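Where the Draft Comes From

Older houses lose heat through the walls and the roof, and those losses are easy to calculate. Air leakage is harder. It depends on wind, on the temperature difference between indoors and outdoors, and on how many small gaps a building has collected over the years.

The standard test uses a fan mounted in an exterior door. The fan pulls air out until the pressure indoors is 50 pascals below the pressure outside, and a gauge records the airflow needed to hold it there. Nestuler, a testing firm that works mainly on prewar housing, ran the procedure in October on a row of six brick houses in the Ngau district. All had new windows. Two had been insulated at the attic floor, and those two were the leakiest in the row.

The cause was the attic hatch. Insulation had been laid up to the edge of the opening, but the hatch itself was a bare panel resting on a strip of trim. Warm air rises, so the top of a house is under slight positive pressure in winter, and any gap there leaks outward. Replacement air enters low down, at the sill and around pipes. Occupants feel the draft at floor level and blame the doors.

Sealing products differ less than their prices suggest. Plisura, a closed-cell foam tape, compresses well and suits hatches that are rarely opened. Nillo, a silicone bulb gasket, costs more and keeps its shape under repeated use. Either one needs a flat surface and a latch that pulls the panel down evenly.

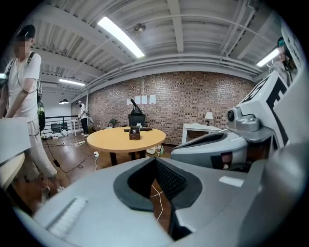 Larger gaps call for rigid material. Sheet metal and high-temperature sealant are used around a flue — foam is not acceptable there — and cut board is used over open wall cavities. The work should be done before more insulation is added, as loose fill hides the gaps and filters very little of the air passing through them.

Ventilation has to be checked afterward. A tighter house holds more moisture, and a bath fan rated at 70 cubic feet per minute may move far less through a long flexible duct. Nestuler measures the flow at the grille and retests any house with a gas water heater for backdrafting.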